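Speaker notes: Care and Storage of Reusable Drinkware
Staff briefing, Urnatthorpe Learning Center, July 2024
Prepared by Wing-yan Kong, Facilities Services

Opening (slides 1 and 2)
Welcome attendees and confirm that everyone has the handout. Explain that the session covers the steel cups and tumblers used in the meeting rooms, from inspection to storage. Leave both slides up for a moment before speaking.

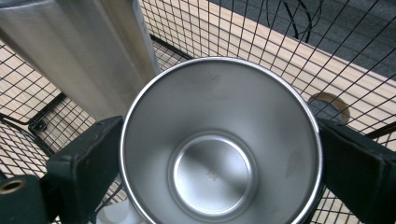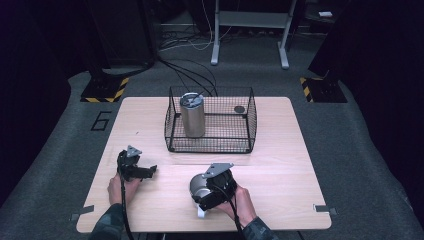
Slide 3. Reading the grade mark
Return to the first slide and point to the 304 on the bottom of the cup. State that this refers to the grade of stainless steel. The mark is faint, and attendees should tilt a cup toward the light when looking for it. Do not confuse it with our stock code for the cups – 3021 – which appears only on the inventory sheet.

Slide 4. Inspection
Note the darker smudges on the inner walls of the same cup. Smudges of this kind call for a second look before a cup is put out for guests. Staff should wipe the inside with a soft cloth and check again. Steel wool is not permitted on any item in the Ravton or Chiang rooms. Cups with a dented rim go to King-fai Tsang for replacement.

Slide 5. Use of the baskets
Refer to the second slide, where a lidded tumbler is standing in the black wire mesh basket. Tumblers are to be stored upright. Each basket holds no more than 5 pieces, and nothing should be stacked on a lid. Please check the floor of the basket for small items before carrying it away.

Pause here for questions on storage.

Slide 6. Quantities and ordering
The center holds 300 cups and 300 tumblers. Requests for additional stock are made on the Kovoder form, signed by the room supervisor. The next full inventory will take place in April.

Closing
Ask attendees to sign the attendance sheet at the door. Spare handouts are available from the Facilities desk.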